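Vultemwood Growers' Exchange
Integrated Pest Management > Soft-bodied insects

Horticultural oil and sulfur: how long an interval?
4 min read

d.ouellet_station
I would appreciate the views of members on the interval between a sulfur application and a horticultural oil application in a mixed block of apples and pears. Our present practice at the Badow site is to wait a full month in either direction. Scale pressure is higher this season than last, and the month's delay leaves the crawlers untreated at the stage when oil would do the most good. The foreman has asked whether two weeks would be acceptable. I have declined for the time being, pending advice.
Darcy Ouellet

lengyel_pome
The label governs. If the oil label states a minimum interval, no opinion offered in this forum can shorten it, and your foreman should be told so in writing. Please post the wording of both labels before anyone replies further.

d.ouellet_station
The oil label prohibits use within two weeks of sulfur. The sulfur label is more cautious and refers to "extended intervals on sensitive varieties" without naming any. It is that second sentence on which I am asking for experience.

TPearce
We have used the two-week interval on pears for several seasons without injury. On apples we have seen leaf burn on one variety only, and in that case the sprayer had been calibrated incorrectly and the trees received close to a double rate. I would not attribute the damage to the interval. My recommendation is to treat a few trees at the end of a row, wait a week, and inspect the undersides of the leaves before proceeding to the remainder of the block.
Tamsin Pearce

orchard_clerk_56
I must disagree with the previous member. A few trees at the end of a row are not representative. End trees dry faster and are frequently under different water stress. If a trial is to be made, it should be made in the middle of the block, and on the variety of greatest concern. Temperature also deserves more weight than it has been given. We do not apply oil when the forecast is above 85 degrees, whatever the interval.

TPearce
The point about end trees is accepted. I chose them for access, and a row in the interior would be the better test. I maintain that the interval itself has been blamed for a good deal of injury that was caused by rate, heat, or poor agitation in the tank.
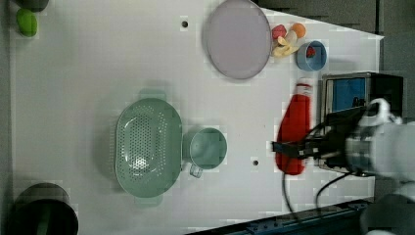 Regarding agitation, I would ask Darcy to confirm that the tank is kept moving from the time the oil is added until the last row is finished. Oil separates quickly when the pump is idle, and the first trees sprayed after a stop can receive a very heavy dose. Growers should also keep in mind that crops differ. The banana beside the plate is a toy, but the real crop is sprayed with oil in many regions under labels written for it, and those rates and intervals should not be carried over to apples or pears. I have seen this done by a new employee working from the wrong sheet.

grurkik_supply
For a tank of 100 gallons we advise customers to fill halfway, start the agitator, add the oil slowly, and then complete the fill. Screens should be no finer than the label permits. We have no position on the sulfur interval beyond what is printed on the label.

lengyel_pome
I remain of the view that a month is the prudent figure for apples. The cost of waiting is some additional scale. The cost of being wrong is a defoliated block. Members who farm under dry conditions should be especially careful — sulfur residue persists for a long time where there is no rain to remove it.

d.ouellet_station
Agitation is continuous, although I cannot say the same for last year, when the pump was stopped for refueling. We will trial one interior row of pears at two weeks, in the early morning, and leave the apples on the present schedule. I will post the leaf inspection results when I have them.

orchard_clerk_56
Please note the temperature at application and for the two days following. Without those readings the result will be of little use to anyone else.

TPearce
Agreed. An untreated row of the same variety should be inspected on the same day.

Contact the moderators | Copyright Vultemwood Growers' Exchange | Back to top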